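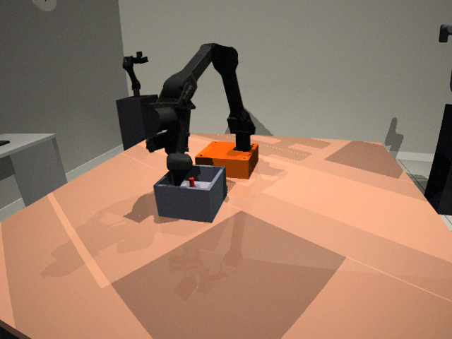

The Lornus cell, approach phase, main arm over the gray bin.

Babatunde Anozie had been told the planner was finished, and he had been told this in November as well, so he brought a sandwich.

"It picks its own grasp now," said Maëlle Landry. She had the simulator up on the big screen and was talking a little fast. "No waypoints. You give it the bin and the peg and it works out the rest."

"Works it out from what?"

"Depth, mostly. And the model of the bin."

"So it knows the bin."

"It knows a bin."

He chewed. On the screen the black arm leaned out from its orange base and put its fat mitten of a gripper down inside the walls. The little red thing stood up next to it. Babatunde had worked at Balldale back when they still taught arms by hand, one joint at a time, and he had noticed that every tool sold to him after that was going to save him the trouble. He still had the trouble. It had moved into a settings file.

"How many runs?" he asked.

"319 on this version."

"And it got the peg in the hole."

"In most of them."

"Show me one where it didn't."

She looked at the door, where Rigoberto Lozano was standing with two coffees, neither of them for Babatunde. Rigoberto gave a small shrug. Maëlle scrolled down for a long time, past a folder called good and another called good_final, and opened a run from the wrist view. 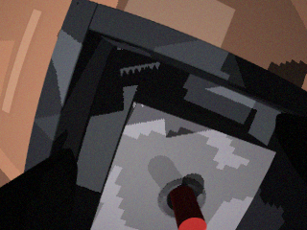 How does the planner know when the peg is lined up with the hole?
It compares its estimate of the peg's tilt with the hole in the model, and calls it lined up once the gap is smaller than a limit somebody typed in.

That was how the help page put it, anyway. Babatunde had it open on his own laptop, and he read both lines out loud.

"Who's somebody?" he said.

"Me," said Maëlle. "The limit was tighter before. It kept stopping."

"So you loosened it and it stopped stopping."

"The insertion rate went up."

"I bet it did."

Rigoberto put the coffees down. "Prakenitz wants it on the real arm by lunch," he said. "They've already told Sauerland."

"Told them what?"

"That it's finished."

Maëlle said the jagged shadows were only the renderer, and the planner never saw those. Babatunde believed her about the shadows. He asked her to put the limit back where it had been and run the bad one again, just that one, while he ate the other half of his sandwich.

She typed the old number in. The log said planning, and then it said planning again. Rigoberto drank one of the coffees and, after a while, started on the second.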